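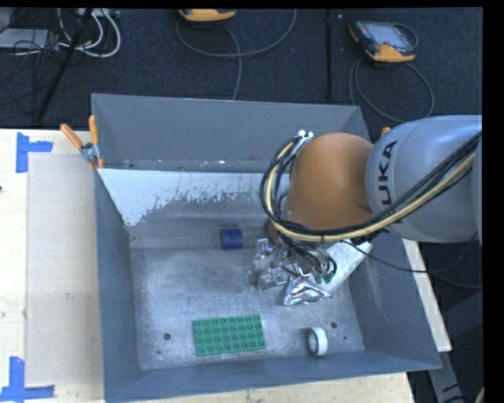 Khải Trịnh sostiene que el mazo de cables no se enganchó en nada y que la parada del 22 de mayo fue un fallo de visión, porque el plástico transparente devuelve lecturas de profundidad sin sentido. Puede ser. El registro de la celda de Zabala no lo confirma ni lo desmiente: recoge una sobrecarga en el eje 5 durante el ciclo 252 y, siete segundos después, una confirmación de agarre que no debería existir con el brazo detenido. Mientras no haya una explicación mejor, el procedimiento trata las dos causas como posibles.

7.4 Parada por sobrecarga con el brazo dentro del cajón

Se aplica cuando el brazo se detiene por debajo del borde del cajón y el programa Nanano muestra el aviso «Agarre confirmado» o «Reintentar». Ninguno de los dos avisos indica que el movimiento sea seguro.

PRECAUCIÓN: No pulse «Reintentar». La función vuelve a lanzar la última trayectoria con un margen de fuerza mayor. Si hay un cable tenso o atrapado contra la pared del cajón, tirará de él con más fuerza.

PRECAUCIÓN: No meta las manos en el cajón con los accionamientos activos, aunque el brazo lleve un rato quieto.

1. Pulse la parada de emergencia. La pausa del programa no la sustituye.

2. Anote el número de ciclo y el código de error antes de rearmar nada. El rearme borra la pantalla y el registro exportado no siempre conserva el último mensaje.

3. Corte la alimentación de los accionamientos y bloquee el interruptor según las normas de su instalación.

4. Siga el mazo con la vista desde el eslabón hasta la muñeca. Revise el bucle junto a la articulación y los tramos finos que cuelgan sobre las piezas: son los que pueden meterse debajo de un objeto o quedar entre este y la herramienta.

5. Compruebe también el cable que pasa por encima de la pared lateral. Debe tener holgura a ambos lados del borde.

6. Si encuentra un cable atrapado, retire primero la pieza que lo sujeta. No tire del cable.

7. Saque a mano los envoltorios transparentes, el papel metalizado y cualquier otro objeto brillante. Guárdelos aparte, sin aplastarlos, para la prueba del apartado 7.5.

8. Verifique que las pinzas de resorte siguen firmes y que el cajón no se ha desplazado sobre la mesa. Si se ha movido, repita la calibración – la corrección automática no basta.

9. Rearme, seleccione velocidad manual reducida y suba el brazo en vertical hasta que la herramienta y los cables libren el borde. No gire la muñeca antes.

NOTA: La documentación de Nanano asegura que el sistema distingue un agarre real de un contacto accidental. En nuestras pruebas no lo hizo de forma fiable. Considere la confirmación como un dato más y mire siempre la herramienta.

7.5 Antes de volver al modo automático

Ejecute nueve ciclos a velocidad reducida solo con piezas opacas. Si no hay avisos, añada de una en una las que retiró en el paso 7. Una sobrecarga con piezas opacas hace sospechar del cableado; un fallo que aparece al introducir el plástico apunta a la visión, aunque tampoco lo demuestra.

Benvinda Gouveia propuso dar por cerrada la incidencia tras 1000 ciclos sin paradas. No se ha adoptado ese criterio, ya que la celda había superado esa cifra en noviembre con el mismo recorrido de cables.

Envíe el registro, el código anotado y una foto del mazo a Nicanor Miranda. Si el código no coincide con el del registro, mande los dos y no corrija ninguno.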